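フォーヴェルビル生活支援技術試験所
トップ → 記録・報告 → 写真で見る試験記録 → 調理用品整理試験における把持異常について

調理用品整理試験における把持異常について

当試験所の卓上作業区画において実施している調理用品整理試験(試験系統名「Plindik」)で、水切り用ボウルを対象とする把持動作に異常が認められ、保護停止が作動いたしました。人身への被害および設備の損傷はありません。作業区画の様子を写真で掲載するとともに、経過と対応をお知らせいたします。
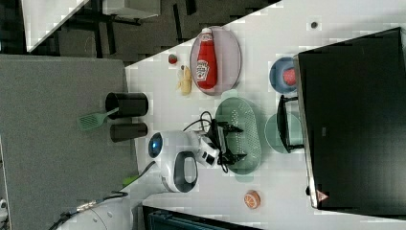
淡緑色の水切りボウルの真上に位置するグリッパ。卓上には皿、ケチャップの容器、食品模型などを配置。
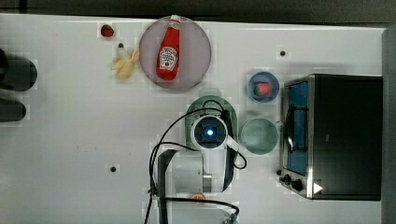

卓上を真上から見る。右側はオーブントースター、その左に青色のボウルと淡緑色のボウル。

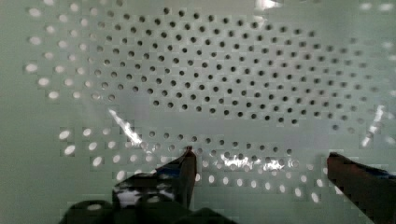
手首部カメラによる近接画像。穴あき面と二本の指部。

1 事象の概要
9月に実施した連続試験において、アームが水切りボウルの縁を把持する工程で、指部が縁ではなく底面に向かって下降を続ける事象が発生しました。指部が底面に接触した時点で押付け力が設定値を超え、保護停止が作動しました。同種の事象は、同月の試験114回のうち4回確認されています。いずれの場合も、監視担当者が停止状態を確認した後、手順書に従って手動でアームを退避させました。

2 推定原因
試験主任ニルーファル・ザマーニ(Niloufar Zamani)を中心に記録を精査した結果、把持位置の推定処理に主な原因があるものと判断しております。穴あき面では、穴の奥が陰になる部分と光が通って見える部分とで明暗が反転します。推定処理はこの明暗の境界を容器の縁と誤認し、実際の縁より内側かつ低い位置を把持目標として出力していました。表面の光沢による反射も、誤認を助長した可能性があります。
アームの駆動部、グリッパの開閉機構および配線については、点検の結果、異常は認められませんでした。

3 安全上の評価
保護停止は4回とも設計どおりに作動しました。一方で、停止に至るまでの下降速度は、接触を前提としない工程の値がそのまま適用されており、対象物の破損や跳ね飛びを防ぐ観点からは適切でなかったと評価しております。また、最初の停止の後、原因の特定を待たずに試験を再開した点は、運用上の不備にあたります。

4 対応
(1)穴あき形状の用品を対象とする自動把持を当面見合わせます。ほかの用品を用いる試験は、監視担当者2名の立会いのもとで継続します。
(2)把持目標の高さが卓面に対してあらかじめ定めた下限を下回る場合、下降を開始せず待機姿勢に戻る処理を追加しました。
(3)対象物へ接近する最終区間の速度を引き下げました。
(4)保護停止が作動した場合は、試験主任の書面による承認があるまで同一工程を再開しないこととし、手順書第9項を改めました。
(5)推定処理の改修は、開発元である株式会社ヴォルタロン(Woltaron)と共同で進めております。

5 今後の予定
改修後の推定処理については、当試験所ルンデ棟(Lunde)において、照明条件を変えた確認試験を行います。確認試験の結果は本ページに追記いたします。穴あき形状の用品を対象とする自動把持の再開時期は、現時点では未定です。

見学を予定されている皆様へ
作業区画の見学は通常どおり受け付けております。アームの動作中は床面の表示線より内側に立ち入らないよう、引き続きご協力をお願いいたします。動作の停止中であっても、係員の案内があるまで卓上の用品に手を触れないでください。

掲載日 10月18日
フォーヴェルビル生活支援技術試験所 安全管理室

関連ページ
保護停止作動時の手順(改訂版)
Plindik試験系統の概要
見学のお申し込み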